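Farelcombe House — kitchen, laundry and guest floor walk-through
Done 7/11/25 by Wayne Hawthorne. Copy to Solange Thibodeau.
Building: guest house, 10 rooms, breakfast kitchen, one laundry room at the back.

14 comments
Share 6

Marks: OK = fine. FIX = needs doing, date it when done. LOOK = not sure, somebody else check please.

ENTRANCE AND HALL

Front door closer — OK. Slams less than in March.
Door mat — FIX. Corner curls up again. Tape is not a fix, it was tape last time too.
Hall light over the stairs — OK.
Fire panel — OK, no faults showing. Log book was in the drawer under the phone books, please keep it ON the panel shelf.
Exit sign by the dining room — FIX. Dim. Battery test button does nothing at all.
Extinguisher, hall — OK, gauge in the green, tag in date.
Stair rail, first landing — FIX. Bottom bracket loose, I can turn the screw by hand. Do this one first.
Stair carpet — OK except third step from top, LOOK. Feels soft underfoot, may only be the padding.

KITCHEN

Gas shutoff — OK. Reachable, label readable.
Hood filters — FIX. Greasy. Soak tonight, don't put them back wet.
Extinguisher, kitchen — FIX. Right type, wrong place. It's behind the flour bins. Nobody is going to climb over flour with the range on fire. Hook is still on the wall by the back door, put it there.
Fire blanket — OK.
Fridge (the Cirkel) — 39 on the dial thermometer, fine. Door seal has a split at the bottom hinge side, LOOK.
Freezer — OK. Frost building up on the back wall, defrost before the holiday week.
Knife storage — OK.
Cutting boards — FIX. Green one is scored deep, toss it. Red one okay for another month or two.
Hand sink — soap yes, paper towels no. FIX. Refill before breakfast, not after.
Floor by dishwasher — FIX. Puddle. Not sure if it's the hose or somebody's mopping. Dry it, check again in an hour, write down which.
Outlet over the prep counter — LOOK. Test button trips it fine but the plate is cracked. Swap the plate, cheap job.

Note for Solange — the Falura toaster has the crumb tray jammed. I got it half out. Please don't run it until the tray's been emptied properly, there was a lot in there. Unplug first. I know, I know.
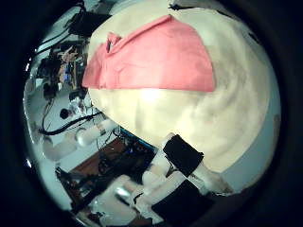
Kitchen cloths are the thing I keep writing up and it keeps coming back. Two problems. One, cloths left within reach of the burners. Two, one cloth doing every job from hands to counters to wiping up after chicken. Pink for hands and drying, that kind of salmon-pink one laid over the top of the big cream rounded thing, folded napkin size or near it. Blue for counters, white for raw meat areas and those go straight in the hot wash. Anything pink that gets used on a spill stops being a hand cloth right there, drop it in the bin. And no cloths over oven handles, I took three down today and they were back up by lunch. Peg rail is on order, until then use the hook by the pantry. FIX, ongoing.

LAUNDRY

Dryer lint trap — FIX. Full. This has to be every load, not every day. Please sign the sheet on the wall, last signature is from weeks ago.
Dryer duct, behind — OK, cleared it myself, took out a good handful.
Dryer (Maluleke, the older one) — LOOK. Squeals on start up. Belt maybe. Ran it empty for a cycle and no burning smell.
Washer hoses — OK, no bulges. They're rubber, would like braided ones when there's money.
Oily rags — OK. Metal can with lid, lid was on. Good.
Detergent — FIX. Unlabeled jug on the low shelf. Whatever it is, label it or dump it. Guests bring kids through here to get to the yard.
Floor drain — OK, poured a bucket down, ran clear.
Light — OK.
Clearance in front of the electric panel — FIX. Ironing board and two boxes of curtains. Three feet clear, always. Moved them for now, they'll need a real home.

Meter reading while I was there — 1495.

GUEST FLOOR

Smoke alarms — all tested, all sounded except room 6. FIX today. Battery in, still nothing, so it's a new unit. Don't rent 6 until it's up.
CO alarm, landing — OK.
Window stops — room 2 missing, rest OK. FIX.
Bedside lamps — room 4 cord is pinched behind the bed leg. FIX, and check it for damage before it's plugged back in.
Bathroom fans — OK. Room 9 noisy.
Non slip mats in tubs — OK, room 3 mat has mildew, replace.
Hot water at the tap — 118 in room 1, 117 in room 8. OK, leave the heater where it is.
Evacuation maps — FIX. Room 10 map shows the old layout with the door thats now a closet. Solange has the new file, just needs printing.
Linen closet — OK. Stack is too close to the bulb, took the top two blankets off. Don't put them back up there.

OUTSIDE

Back steps — OK, swept. Salt bucket empty, fill before the first freeze.
Handrail, back — OK.
Motion light — LOOK. Came on for me once out of four tries.
Trash area — lids down, good. Cardboard piled against the wall, FIX. Flatten and move away from the vent.
Grill — FIX. Propane tank left open. Close it at the tank, not just the knobs.
Path to the parking lot — one paver up by the gate, FIX. Cone on it for now.

MONEY

Alarm, exit sign battery, bracket, outlet plate, hook and pegs comes to 174 by my adding, reciepts in the envelope. Dryer belt not in that. Carpet not in that.

ORDER TO DO THINGS

1. Stair bracket
2. Room 6 alarm
3. Kitchen extinguisher back on its hook
4. Room 4 lamp cord
5. Lint sheet, and the jug
6. Everything else as you get to it

Solange — initial each FIX when it's done and write the date next to it, a tick tells me nothing. If the puddle turns out to be the hose, turn the water off under the sink and call me. I'm back to look at the LOOK items once the belt comes in.

W.H.

14 comments
Share 6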